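Ticket 1119 — Orange-red cloth does not fold square
Opened by: Raili Vainio
Assigned to: Rizwan Bhuiyan
Status: waiting for reply

Raili Vainio, Jan 28, 2023
Hello. We received the Trunico cloths for the Skovgate order and I have trouble with the orange-red one. When I fold it in half, the corners do not meet. I have tried it on the long side and on the short side. The blue and the red ones from the same delivery fold well. Is it a cutting fault, or do I lay it wrongly?

Rizwan Bhuiyan
Thank you, Raili. Please spread the cloth on the white table before any fold and send me a photo. Do not pull it by the corners. 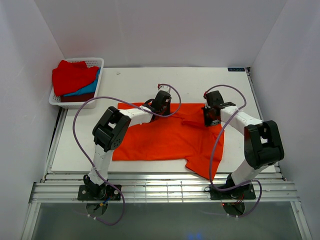
Orange-red cloth on the table, left part mostly flat, right part wrinkled. Other cloths in the basket.

Rizwan Bhuiyan
I looked at the photo. The back edge is nearly straight, so I would not blame the cutting yet. But the front-right corner hangs over the front of the table, and the creases are all on that half. Please move the whole cloth back — there is free space behind it — and smooth it from left to right with a flat hand. Then fold again.

Raili Vainio
I will try this. If the corners still do not meet, should I measure both sides and write to Pelkonen?

Rizwan Bhuiyan
Yes, please, and put the measures in this ticket first.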